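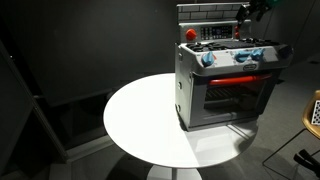 Household visitation is the practice by which a minister calls on members of a congregation in their homes as a regular part of pastoral care. It is distinct from sick visiting, which responds to illness, and from evangelistic calling, which is directed to people outside the congregation. Handbooks on the subject usually divide a call into greeting, conversation, prayer, and leave-taking. Several also advise on visits where young children are present, and suggest opening the conversation with whatever the child is using. A toy stove with a brick pattern printed on its back panel, a red knob, and black burner grates may lead to talk of meals, and from there to grace at table and the habits of prayer in the home.

Terms and scope

The older term "house-going" is found in some rural churches. In traditions with a stated parish boundary, visitation may extend to every household within it. In gathered churches it is limited to members and regular attenders. Most church orders assign the duty to the ordained minister, although elders or deacons may share it. Where the work is divided, the minister commonly keeps the first visit to a new household and any visit that follows a death.

The Prinalgate plan

A widely copied scheme is the Prinalgate plan, drawn up by Nabil Haddadin for a congregation of 200 households. The parish was split into districts, each assigned to one elder, and every household was to be seen once between June and the following spring. In its first year 81 households received a visit from the minister and a further 59 from an elder. Haddadin's report blamed the shortfall on evening work and on calls made without notice. Later versions of the plan require an appointment. 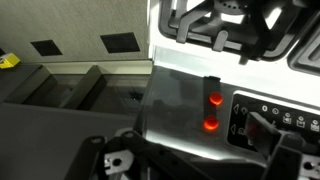 Jeanie Baird
Section Editor, Pastoral Practice

Records

Visitation books normally list the date, the persons present, and any request for the sacrament. Matters told in confidence are left out. The Twal collection holds 4,000 loose visiting slips, which Noura Hamdan used in a study of how often ministers returned to the same homes.

Criticism

Joelle Saab has argued that the fixed cycle favors households already active in church life. Nabil Khalaf defends the cycle on the ground that visits made only on request tend to miss those least likely to ask.

See also: Sick visiting; Family prayer; Office of elder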